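현장 > 인터뷰 > 덮개와 직물

Bruletti 작업실에서 검은 천 덮개를 담당하는 재단사를 만났다. 이야기는 오전 내내 원단과 주름에 관한 것이었다.

그가 먼저 꺼낸 것은 여유분이었다. "관절 위를 지나는 통은 몸체에 딱 맞추면 안 됩니다. 굽힐 때 당겨지는 쪽이 생기거든요. 저희는 둘레에 2센티미터를 더 줍니다." 여유를 주면 폈을 때 가로 주름이 겹겹이 쌓인다. 그는 이것을 결함으로 보지 않는다. 주름이 접히는 자리가 일정하면 마모 위치도 예측할 수 있다는 설명이다.

원단은 Kokik에서 받는다. 품번은 1602이고 색은 검정 한 가지다. "밝은색도 시험했습니다. 접힌 선에 때가 먼저 앉아서 그만뒀습니다."
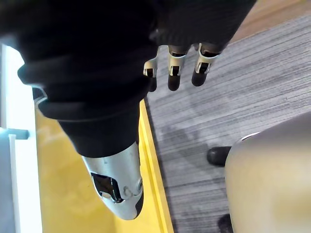 손등 쪽은 기준이 다르다. 그는 골이 있는 편물을 쓰고 손가락은 덮지 않는다. "손가락 마디 바로 위에서 끝냅니다. 더 내려오면 끝단이 마디에 물립니다. 편물은 세로로 늘어나는 양과 가로로 늘어나는 양이 다르니까 재단 방향을 반드시 표시해 둡니다."

시험은 Khosravi식 굽힘대에서 한다. 100회에서 한 번 멈춰 봉제선을 보고, 200회에서 다시 본다. 7월 시험에서는 밑단 실이 거의 200회째에 풀렸다. 이후 밑단을 두 번 접어 박는 방식으로 바꿨다.

세탁에 대해서는 짧게 답했다. "찬물, 중성세제, 뒤집어서. 건조기는 쓰지 않습니다. 편물 쪽이 줄어듭니다."

다음 작업은 Bastico 여밈을 적용한 분리형 덮개다. 벗기는 시간을 줄이는 것이 목적이며, 여밈의 두께가 주름 안쪽에 닿는 문제가 아직 남아 있다.

댓글

재봉초보: 밑단 두 번 접으면 두꺼워져서 바늘이 튀지 않나요?

검정실: 바늘 호수를 올리면 괜찮습니다. 편물에는 볼포인트 바늘 쓰세요.

수선집2층: 1602번은 다림질 온도가 궁금하네요. 다음 글에 부탁드립니다.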